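December 23, 2024

34 shares

Last proper day at the bench before the break and it's stinking hot in the shed, so I spent the morning on the Omville chimes and the afternoon mostly drinking cordial and thinking about the Omville chimes. Writing it all down now or I'll have forgotten the lot by the time we're back.

Where I'm at: the tubes are back from polishing and they look gorgeous! Someone had lacquered them years ago, thick as honey, and I was convinced that was why the low end sounded so dull. Stripped the lacquer, hung the lowest tube from the door frame with a bit of builder's line, gave it a tap with the rawhide mallet and... still dull. A bit brighter on top, maybe, but there's a sort of fizz underneath that dies away before the note does.

So then I went after the suspension. The old cord was threaded through the holes and knotted hard up against the wall of the tube, and the knot was sitting on the brass. Moved the knot well clear, and the fizz mostly went. I was so pleased with myself I rang the thing for a good few minutes until next door's dog joined in.
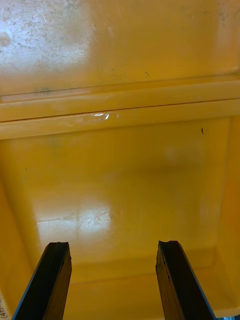

Vesna Dumitrescu reckons it isn't only the knot. Her view is that the cord itself is too stiff, and that the tube wants something with a bit of give so it can swing a little after the hit. She'd go to a soft braided line and leave the loops longer, and she said to leave the cap end alone until that's been tried. Fair enough. I had my eye on the cap end, I'll admit it.

I've ordered braided line from Lutley. They're shut until the new year, so that's that for now.

On tuning: the top tubes are fine against each other. The second lowest is flat, and has been flat since August at least, going by my own notes (which say "2nd low flat??" and nothing else, thanks past me). I don't want to take metal off until it's hanging properly. Taking a whisker off the end brings it up, and you can't put the whisker back.
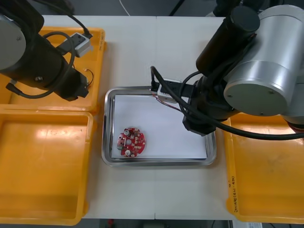
Round red board on the papered steel tray.

The other thing is where it all hangs. The chimes were in the foyer, right beside the front doors, and in summer the sun comes straight through the glass onto them. I went over at lunchtime in August and again last week, and the pitch really does wander - you can hear it if you sit there long enough. The hall people want them back in the same spot. I'd sooner see them on the inside wall, but the old brackets are so nice that I get why they're attached to it.

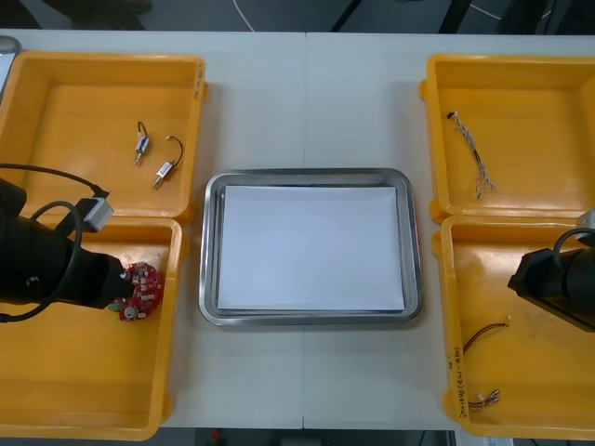

Striking

Tried 3 mallet faces on the low tube this arvo: rawhide, felt over cork, and the grey rubber from the Šimkus offcuts. Rawhide is too clangy for a foyer. Felt is lovely close up and vanishes by the time you've crossed the room. Rubber I expected to hate, and it's the best of the lot, warm and round with just enough edge to carry. I turned it down on the lathe to get a slight dome and that helped again, as the flat face was giving a double tap when I hit it even slightly crooked.

Strike point matters more than I'd thought too. Right up near the cap gives the clearest note. Go 2 fingers lower and it turns to mud, and I did that test with my eyes shut and Zorica Grgić moving the mallet so I couldn't cheat.

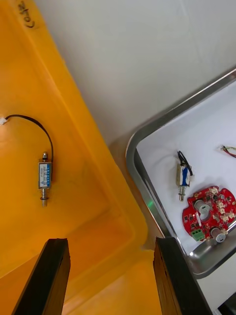
She wants to hear the rubber face again with the foyer doors open and people talking, and she's right that a quiet shed tells you very little. I'll take the low tube over in the ute once the line turns up, with a spare mallet and the Lelik tuner - its battery door is held on with tape, mind, so don't chuck it in the bottom of the bag.

Still to do: braided line on all the tubes, then recheck the flat one. Ask again about the inside wall. Find out who has my good mallet handle, the spotted gum one.

Fan's off, back door's bolted, cordial's finished.

2 comments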